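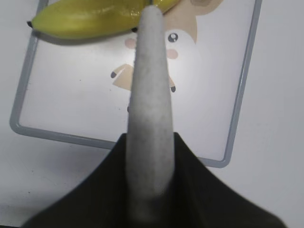

Cornstead shared kitchen: where we are with the fruit corner

28 January 2018

Hi all, and thanks for your patience while I got this written up (the holidays ate most of my month, and I kept finding one more thing to add!). The big news is that the fruit corner is set up and people are using it. We put fruit out on a white board with a light gray edge, and so far I like that much better than the deep bowl we had at Dranesholm, where whatever was at the bottom got forgotten until it was mush.

Bananas have been the easy win. I've been buying them while they're still on the green side, a yellow-green one will happily sit for a few days, and they go fast once they turn. Pears were a flop. I bought 19 of them in one go, which was silly of me, and we ended up stewing most of the batch for oatmeal. Nice oatmeal, though!

Money

We've spent less than planned on fruit and a bit more than planned on storage. The two shelf units from Rornis came in at the quoted price, but delivery was extra and I hadn't budgeted for it. I've moved the difference over from the fruit line and we're still inside the total for this quarter.

Still to do

The labels for the dry goods shelf aren't printed yet. Nguyen-Tran sent me two versions and I'm going with the larger lettering, so please shout if you hate it. I also want to move the fruit a little farther from the stove, and I'd like to try apples and clementines next, in small amounts this time.

The pantry cupboard needs four new hinges before we can load it properly. I've ordered those, and the old door stays propped against the wall until they come.

I'd like to keep the current budget going through May and then look at it again with you. Receipts are in the usual folder, all except the delivery one, which I'm still chasing.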